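Week 6 handout: Counting political violence

Read this before the seminar, or at least before the part of the seminar where I ask who has read it.

What we mean by an event

An event dataset turns the news into rows. Each row has a date, a place, one or two actors and a type: battle, riot, protest, attack on civilians, and so on. It sounds like bookkeeping, and it is, done by tired people arguing over what a riot is.

Our practice file is the Muvik set, which has 3,874 rows before cleaning. Take out the duplicates and you are left with 3,131. Take out the ten rows where the place is given only as "the border" and you have 3,121, the figure you should use in your coursework. If your total is different, check your filters before emailing me.

Where the rows come from

Most of them begin as a short item in a local paper. The Wesa district has two papers and a radio station that dislike one another, so it is very well covered. Alcaraz district has one stringer with a motorbike. On the map Wesa looks like a war zone and Alcaraz like a spa. Please don't write that Alcaraz is peaceful. You may write that few events were reported there, and then say who was doing the reporting.

The same goes for time. Reports drop sharply in July, when the roads flood. Armed groups may well dislike mud, but so do journalists.

Deaths

Treat every death count as a claim made by somebody. The army says one thing, the rebels another, and the hospital, if asked, a third. The coding rule for this module is to take the lowest figure from a source with no side in the fight, and to note the others in the comments column. When a report says "dozens", we enter 12. It is a convention, and a fairly miserable one, but it is applied the same way every time.
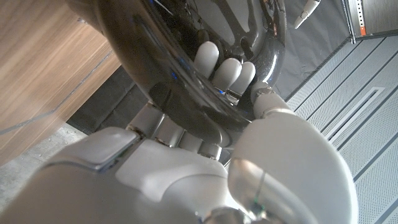 Election periods need extra care. A scuffle outside a polling station gets into print during a campaign; the same scuffle over a parking space would not. Before you claim that violence rose, look at whether the number of sources rose as well. Last year's best essay spent a whole page on this and got the marks for it. Last year's worst essay had a very handsome map.

For the seminar

Bring your own coding of the first 300 rows, event type only. You will swap with a neighbour and work out how often you agree. Pairs who agree on everything will be asked, politely, whether they sat together.

Reading: chapters two and four of the Cleltthorpe reader. Chapter three is on statistics and comes back in week 8, when we are all feeling stronger.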